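Two days in Ovholm

5 Jul 2026 | Posted by Dana
Print | E-mail

We took the ferry over from Zotuddale in April, before the summer timetable starts. The crossing is 16 miles and there were 9 cars on board.

Ovholm is small. The harbor has a bakery, a fish counter and the Ravn guesthouse, where we stayed two nights. Breakfast was rye bread, eggs and strong coffee. The room faced the water and was quiet.

The Saturday-style market by the church runs most mornings. I bought smoked cheese and a jar of plum jam. Bring cash, as only one stall took cards. 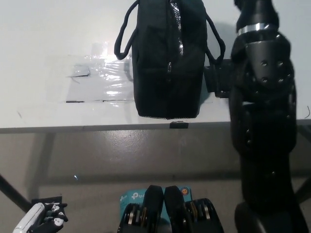
Grondier wrote in after my last post to say that the coast path is better walked from the north end, with the wind behind you. We went the other way and were tired by lunch.

Filed under: Islands, Short Trips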